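Draditz puts egg-packing arm back to work after finger and camera service

STODBRIDGE — The egg-handling cell at Draditz's test shop in Stodbridge is running again after a service that replaced the pads on both gripper fingers and reset the small camera at the wrist.

The company took the arm out of use in March when its closing position began to drift. By the end of one long run the left finger was stopping short of the point set in the controller, and the right one was making up the difference. Eggs were being picked up off center. Shop staff traced the fault to a loose screw where the finger meets its bracket, along with pads that had worn smooth on one side.

Both fingers came off. The brackets were cleaned, the screws were replaced and tightened to the setting in the Draditz manual, and new pads were glued on and left overnight before the fingers went back. The wrist cable, which had rubbed against its clip, was rerouted on the outside of the joint.

The camera took longer. Its mount had shifted enough that the arm's idea of where a cup was no longer matched the work surface. Technicians ran the calibration routine 4 times before the error came inside the limit, and saved the result under a new file so the old values could be loaded again if needed.

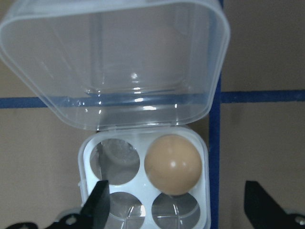 Clear packaging is the hardest thing the Stodbridge cell handles, and it is what the shop uses to check the arm after any repair. The software has to find the rim of a tray when the surface underneath shows through the plastic. On the check setup, the blue tape on the cardboard can be seen straight through the open lid, and a single tan egg in one of the four cups gives the camera a solid shape to measure against. The arm is tested on approach, grip and release, first at low speed and then at the normal rate.

The service log lists 260 placements in the acceptance run. Of those, 253 were passed on the first attempt. The rest were stopped by the force limit before the fingers closed fully, and the log records no cracked shells.

Draditz has also changed the upkeep schedule. Finger pads will now be looked at every 552 operating hours, and the bracket screws will be marked with a paint line so that any movement shows during the morning check. Operators have been told to wipe the camera lens with a dry cloth only, after a cleaning spray left a film on it earlier in the year.

Buthelezi, the supplier of the pads, is sending a second set in a softer grade. The shop plans to try them on the same arm before deciding which to keep in stock.

A sister cell at the Relitz site uses the same gripper and will get the same bracket screws at its next planned stop. It will stay in use until then at reduced speed.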